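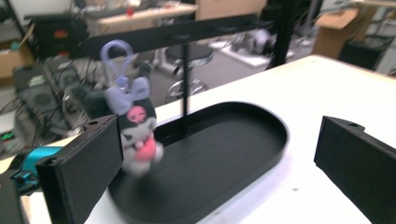
Arkelton council changes rules for small market stalls

Stallholders selling toys, keyrings and other small gifts at the Arkelton night market will move to a single permit from July, under changes adopted by the council's licensing branch.

The permit replaces two separate approvals, one for the stall site and one for the class of goods sold. It will be valid for 2,000 hours of trading or two years, whichever comes first. Food stalls are not affected and will continue to be licensed under the existing health by-law.

Licensing manager Aldana Cabral said the old arrangement had produced mismatched expiry dates and a backlog of renewals. Current approvals will be honoured until they lapse — holders do not need to reapply early.

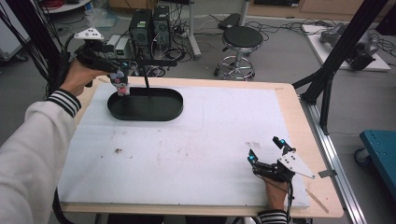
Under the new conditions, goods intended for children under three must be displayed apart from other stock and carry the supplier's name. Items with button batteries must have a screwed or otherwise secured battery cover. Inspectors may remove a product line from sale on the spot, and the stallholder then has nine days to lodge an objection.

Emiliano Ocampo, who imports novelty goods through his firm Modum, said the labelling rule would mean extra work for traders who buy in mixed cartons. He supported the longer term of the permit.

Applications open at the Kinyua Street service centre at 9 am on the first working day of July. The fee schedule is yet to be published.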